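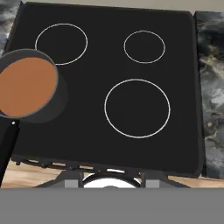 Nimden

Nimden is a free recovery and backup tool for older mobile phones. It copies the full contents of a handset's internal memory to a computer, checks the copy, and can write it back later if a software update goes wrong. It is best known for its support of the Skelari family of budget phones, many of which stopped getting updates from their maker long ago and live on thanks to Nimden!

History

Nimden began as a small set of scripts at Treltulberg, a software workshop that repaired phones for schools. The first public release could read only 3 handsets, all of them Skelari models, and had to be run from a command line. A later rewrite, known by the code name Guzmán, brought a proper window with buttons, a progress bar and a log that could be saved to a file. Interest grew quickly after that, and owners of other phones began sending in memory maps of their own.

The list of supported handsets stood at 178 on 23/08/2025, a wonderful figure for a tool that started with so few. New models are normally added in the November release.

How it works

The phone is switched off and joined to the computer by a USB cable while the volume-down key is held. Nimden then loads a small helper program into the phone's working memory, leaving the stored software untouched. The helper reads each partition in turn and sends it across in blocks, and every block carries a checksum. If a checksum fails, only that block is read again - a great time-saver on worn cables.

A full copy of a typical Skelari phone comes to some 1350 MB before compression. Users can also pick single partitions, such as the one holding the radio settings, which is small and well worth keeping somewhere safe. 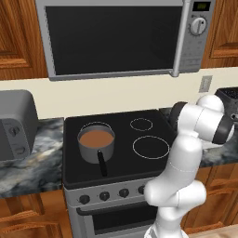 Restoring a phone

Restoring follows the same path in reverse. Nimden compares the model code in the backup with the one reported by the phone and stops if they differ. The battery must be at 83 per cent or more before writing starts, a limit that can be lowered in the settings file but not switched off.

Limits

Phones with a locked start-up program can't be read until they are unlocked, and Nimden has no unlocking feature of its own. Encrypted user data is copied as it stands, so it can be restored only to the same handset.

See also

Skelari
Treltulberg
Firmware
Disk image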